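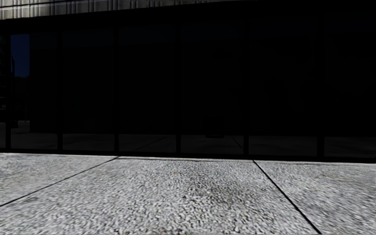
Dark glazing and pebbly paving in the Vernham street world, simulator render

Hello all,

Sorry for the long silence from the Treloar bench. The rover has been in bits since January while I waited for the new wheel hubs, and I've spent the evenings driving it round the simulator instead, with a mug of tea and the heating on, which I can thoroughly recommend to anyone who has only ever tested on a real pavement!

The glass is what I wanted to tell you about. Our obstacle code was brought up on brick walls and hedges, and a long run of nearly black panes is a different kettle of fish. There's a dim strip of reflected paving low down in it, and a faint boxy shape standing there too, and the depth estimate would quite happily carry on into the reflection as if there were more pavement to be had. For now I take the bottom rail as a hard edge and throw away everything beyond it. It's crude, and I'd love to hear of something better (Himanon, I know you had a go at this with your lawn machine).

The joints between the slabs are my other worry. The line finder is very fond of them and wants to follow them wherever they go. I've turned its weight down and run the whole loop at 20 Hz, and the steering is a good deal calmer for it.

Next I want to get it past the railings round the subway entrance. They're thin black upright bars, so I'm expecting gaps where there aren't any, and the big shadow from the stone building slants right across the paving on that side as well.
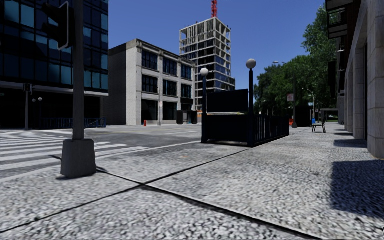
Kgomotso Shezi wrote:
> Before you go any further with the camera, do think about
> a bumper. Mine is a strip of pipe lagging with 2 microswitches
> behind it, and it has saved me from more bad software than
> I care to admit. Leave 8 mm of travel or the switches chatter
> on rough ground. Are you still using the Trultetti motor board?

Yes, still the Trultetti, and it has behaved itself so far, bar one blown fuse that was entirely my own doing. I like the lagging idea very much and I've got a length left over from the loft. I hadn't thought about chatter, so thank you for the travel figure, I'd have set mine far too close.

I'll be in the workshop on Sunday from 9 if anybody wants to help me press the hubs on. Bring gloves, and a biscuit if you have one.

All the best from the Treloar bench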